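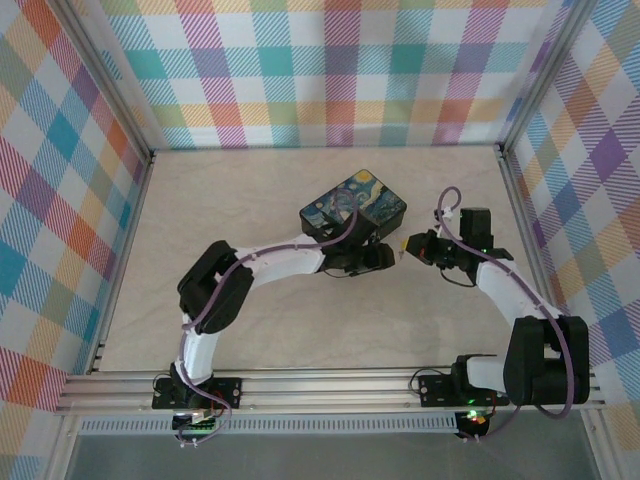
Looking after printed cases and boxes

Spectacle cases, pencil tins and gift boxes with a picture on the lid mark easily. Most of the damage comes from cleaning them too hard.

Dust first with a dry, soft cloth. Grit left on the surface will scratch once you start rubbing.

For greasy fingerprints, put 2 drops of washing-up liquid in a bowl of lukewarm water. Dip the cloth, wring it out well and wipe from the middle outwards. Dry straight away with a second cloth.

Don't use nail varnish remover, white spirit or cream cleaner. All three can lift the print. Try any new product on the underside and leave it for 19 minutes before going further.

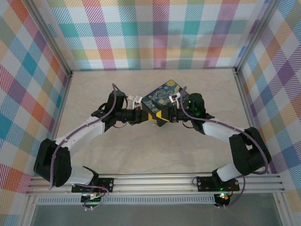
Case with a Starry Night-style print on the upper face.

Sticky label residue comes off with a little cooking oil on cotton wool. Leave it for 3 minutes, then wipe with the soapy cloth. Keep oil away from bare card, where it leaves a stain.

Store cases flat and out of direct sun. A sheet of tissue paper between each one stops the lids rubbing.

Next tip: getting candle wax off a tablecloth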